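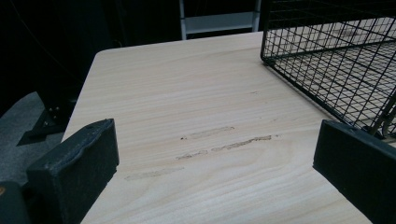 ## Basket task, handheld grippers (Rivmont set), June

Target for this block is 322 episodes. Task string unchanged: "cup and basket, right hand." Left gripper stays in the recording even when it does no work, so the policy gets both streams.

Setup notes:

- Table has scuffs on the wood-grain top next to the basket. Leave them. Palaniappan's tracker picked up extra features there and relocalized faster.
- Room lights low, same as the previous block. Exposure locked on both wrist views.
- Cables: check slack before each take. Three episodes dropped for a snag at the right wrist.
- Basket pose changes every 7 episodes. Rotate it and shift it, keep it on the table.

Grasp height is the open question. With the fingers on the upper middle of the cup the straw stays clear and the marker plate faces up. Lower grasps put the plate close to the mesh and the pose estimate jumps. I have 5 low grasps logged, all flagged, none deleted.

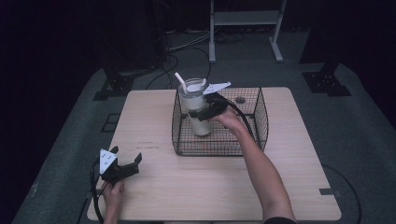 Zoltberg wants the low grasps kept in training at reduced weight, on the grounds that a policy fed only clean grasps won't recover from a bad approach. Fine, but then the pose jumps need smoothing first. Will run the Haltance filter on the flagged ones and compare wrist traces.

To do:

- redo gripper width calibration, left side
- fill level into the metadata, currently blank
- export at 4:30, before the disk swap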